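Bed Sheet

A bed sheet is a piece of cloth, usually rectangular, laid on a bed either beneath the sleeper or between the sleeper and the blankets. It is among the plainest things in the household, washed more often than almost any other large piece of linen, and yet the ways of lifting it, airing it, spreading it and folding it differ a good deal from one home to the next, and are often handed down with surprising firmness from parent to child.

Kinds of sheet

Most households know two sorts. The flat sheet is hemmed on all four sides and may be used either under or over the sleeper. The fitted sheet has gathered or elasticated corners and goes only over the mattress. Older linen cupboards will also hold draw sheets, which are narrow and laid across the middle of the bed, and dust sheets, which are usually retired bed sheets too thin for sleeping on but perfectly good for covering a sofa while the ceiling is painted.

Cotton is the commonest cloth, followed by linen, flannel and mixtures of cotton and polyester. Fine white cotton lets a good deal of daylight through when it is held up, and many people check a sheet for worn places in exactly this way before deciding whether it is fit for another winter or ought to be cut up for pillowcases.

Names and local use

In the Clilton district the top sheet was long called the "boter", a word that now survives mainly in the name of the Boter linen shop, where the widest sheet on sale measured 135 inches. The shop's price list of 9th January mentions a "pair and a spare", meaning 3 sheets sold together, a custom that some families in the district still keep up when a son or daughter leaves home.

Airing and spreading

A sheet fresh from the line or the cupboard holds its creases, and the usual remedy is to get some air beneath it. Two people can do this very pleasantly from opposite sides of the bed, each holding two corners, lifting together and letting the cloth come down slowly. One person alone generally anchors the foot of the sheet first, then throws the head end upward and guides it as it settles. (It often settles crooked, and a second throw is no disgrace!)

Lifting from underneath is the other method, and is the one children find out for themselves. The palms are turned up and the fingers spread wide, so that the weight is shared over as much of the cloth as possible and no single fingertip drags at the weave. It is a kind way to treat old linen, which tears more readily when pinched at one point than when held on an open hand.
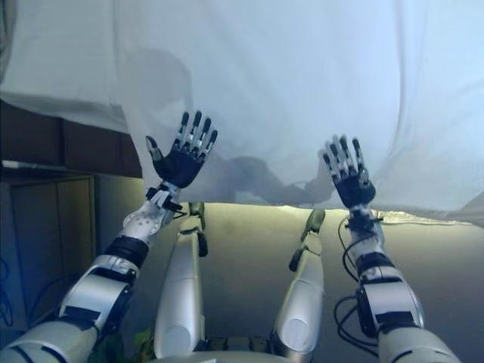 Two robotic hands raised against the underside of a white sheet

Robot hands have been put to the sheet as well, with palms turned outward and upward beneath the white cloth and fingers fanned against it, while the fabric falls in soft folds to its lower edge. Cloth is an awkward thing for any hand to manage, as anybody who has lost a corner halfway through making a bed will readily agree.

Folding and storage

Flat sheets are folded in half lengthwise, in half again, and then crosswise until they suit the shelf. Fitted sheets are harder. The best known method tucks the corners one inside another to make something near a rectangle, and is set out at length by Itsuki Amano in the household manual Pratico, where it takes up 5 pages and a fold-out chart. Sheets are best put away fully dry, with the newly washed ones at the bottom of the pile so that all of them take their turn. Linen that has lain folded since September will want a shake and an hour over a chair before it goes on the bed.

See also: Blanket; Counterpane; Linen cupboard; Pillowcase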